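Automação em casa e na oficina: arrumar cabos continua a ser difícil

Modupe Ogundipe passou parte de maio a acompanhar ensaios com braços robóticos e escreve este mês sobre uma tarefa que quase toda a gente faz sem pensar: pôr ordem nos fios de uma mesa.
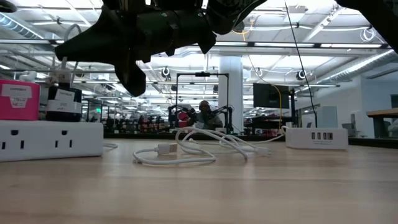
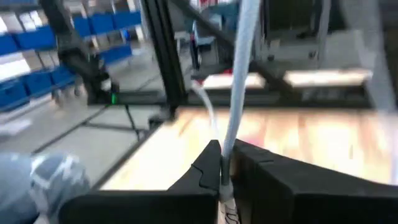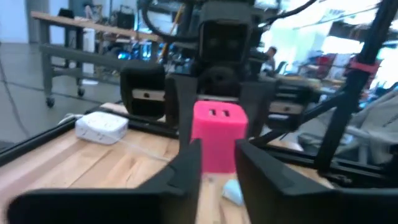 Garras robóticas e cabos sobre tampos de madeira clara. Na primeira fotografia, os cabos USB brancos e o carregador de quatro portas; na segunda, um cabo preso entre os dedos da garra.

A pergunta que nos chega mais vezes dos leitores é se já se pode comprar uma máquina que arrume a casa. A resposta curta é não. Para peças rígidas, sempre iguais e no mesmo sítio, a automação funciona há muito tempo. A oficina da Calado, em Wulside, tem uma célula que coloca 400 peças por turno em tabuleiros e só pára para mudar de lote.

Um cabo é outro problema. Muda de forma quando se lhe toca, cruza-se com os outros e esconde a ponta. Enfiar uma ficha na porta certa pede ainda uma precisão que as garras de dois dedos só conseguem com muito treino.

A Dillow, que prepara kits de carregadores para escritórios, pôs um sistema de dois braços a desenrolar cabos e a ligá-los. Em 31 tentativas, 5 chegaram ao fim sem ajuda. Um operador faz o mesmo em menos de um minuto. A empresa vai manter o trabalho manual e repetir o ensaio com cabos mais grossos.

Na Panby, o objectivo é mais modesto: o robô segura o cabo e a pessoa cola a etiqueta. Está em uso em 3 bancadas e os operadores pediram para o manter.

Para casa, ainda não vimos nada que recomendássemos. No próximo número, Modupe Ogundipe escreve sobre dobrar roupa.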